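Clomach Workshop List > Archive > Robots and automation

Subject: Re: Arm bench, simulation before we bolt anything down
From: Bohumila Jelínek
Replies: 5 | Views: 862

On the matter of where the arm goes, someone on the list wrote in September:

> Can we settle the table first? If the arm is bolted at the back
> corner it has to reach everything we clamp in front of it, and the
> green jig is small. I would also like to know whether the gripper can
> work the lever without hitting the board it stands on. I don't want
> to drill the top twice.
> Could it be tried in the model before anyone buys fixings?

I have now done that. The model has the wooden table, the arm on its black base and the green jig, and I have put in the room as well so the reach looks right. The files are in the shared folder under Majimbun, which is what the Gosport lot called the project and I have not renamed it.

I began with the lever, as it was the part I trusted least. The two finger pads go either side of the rod, with their tops nearly level with the top of it. The base under the rod is stepped and round, so keep the approach square to it. There are also two screw heads on the board, and I would like those kept in the model when anyone tidies it.
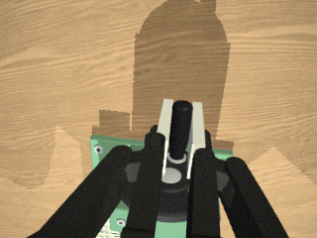
1. Base position

I left the base towards the back of the table with the jig close to it. The arm has to fold back on itself to get down there, but the gripper still hangs straight, and we keep the front of the table for other work. I tried the jig 200 mm further forward and saw no benefit. 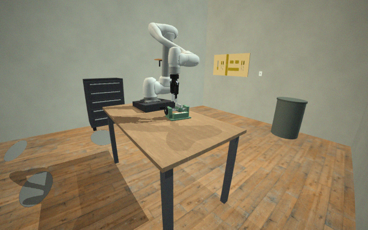 Cinholm wants the jig turned end on to the base, so that the row of parts can be loaded by hand from the front without leaning past the arm. Cinholm also asks that the speed be kept low until there is a proper stop button on the bench.

I agree about the stop button. Turning the jig is easy enough in the model and I will run it both ways. Please don't glue anything to the underside of the real one yet.

2. Coming in from the side

The other thing to check was the gripper beside the jig, low down, with the wrist out to the left. The uprights at the ends are what you would catch first if the path were lazy.
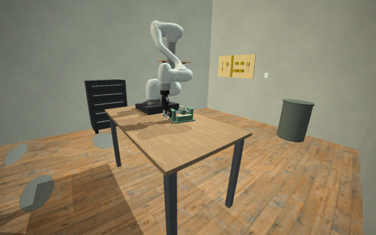
I have therefore added a waypoint above the table, and the arm must pass through it before it goes down or moves across. It makes the cycle 2 seconds longer. If you edit the path file, leave that line alone and change the ones after it.

The jig position is typed in by hand at the top of the same file. Measure from the edge of the black base, to the nearest plate edge of the jig, and write down which edge you used.

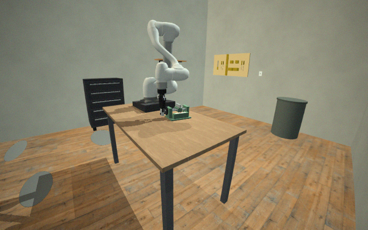 Drilling can wait until the turned version has been run. I need someone to check the thickness of the real table top, as I only have a guess in the model, and someone else to look out the M8 bolts from the old lathe stand. Reply to the list and not just to me, please.

Bohumila

Filed under: robots, benches, simulation
Shared 2 times
Contact the list owner | Back to top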